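I had my eyelids done in June, and I had so many questions beforehand that I asked the surgeon if I could come back and put them to her properly, notebook and all, for this blog. To my surprise she said yes, as long as I left her name out of it and didn't make her sound like a brochure. So we sat down at the Zandness Clinic in Plolport with two cups of pretty awful coffee, and I started with the thing I most wanted to know when I was the patient. Who comes in for this?

"People who are tired of being told they look tired," she said. "That's most of my week. They've slept eight hours, they feel fine, and somebody at work asks if they're okay."

Well, that was me exactly! I'd always assumed upper eyelid surgery was for people a lot older than I am, but she says she sees plenty of patients in their forties, and that heavy lids often run in families. (My mother has them, her father had them, and I have the photo albums to prove it.) For some people it goes past looks. If the skin hangs low enough, it can get into the upper part of what you see, and she sends those patients for a visual field test before anybody talks about dates.

I asked her what she does at a first visit, because mine felt like a very long chat and not much else.

"It is a long chat. I book 90 minutes. I want to know about dry eyes, thyroid trouble, blood thinners, contact lenses, fish oil, all of it. People leave out the fish oil." Then she looks at the eyebrows, which I hadn't expected. Sometimes the brow has dropped and the lid is only going along for the ride, and taking skin off the lid won't give that person what they came in for. "I send a fair number of people home," she said. "Some of them are annoyed with me."

We got on to money, since everyone emails me about it. My bill came to $2285 for both upper lids under local anesthetic, with the follow-up visits included. A friend in Arkurness was quoted $900 more than that for the same thing, and I asked if I should be smug or worried. She laughed and said neither - prices move around with the facility, the type of anesthesia and whether an operating room is involved, and she'd want anyone comparing quotes to get them itemized first.

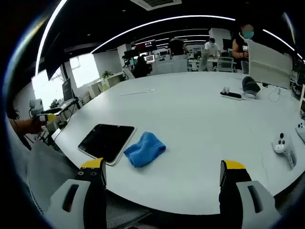
What about the bit in the middle, the surgery itself? I remember the sting of the numbing shots and then a lot of tugging, and the radio, and being asked to open and close my eyes. She told me the opening and closing is how she checks that the two sides match while she works. "They won't match perfectly. They didn't before, either. I'd like people to go look in a mirror before surgery and find their own crooked bits, so they don't meet them for the first time afterward."

My stitches came out on day 9, and I was still a little yellow under one eye. She said bruising is hard to predict and that she tells people to keep their calendar clear for two weeks, especially if there's a wedding coming up. Pain that gets suddenly worse, or any change in vision, means a phone call right away, at any hour.

The last thing I asked was whether she'd have it done herself. She'd had hers done already, years back, by the surgeon who trained her on the Ševčík course. I'd been sitting across from her for an hour and hadn't noticed a thing.

Posted July 2, 2023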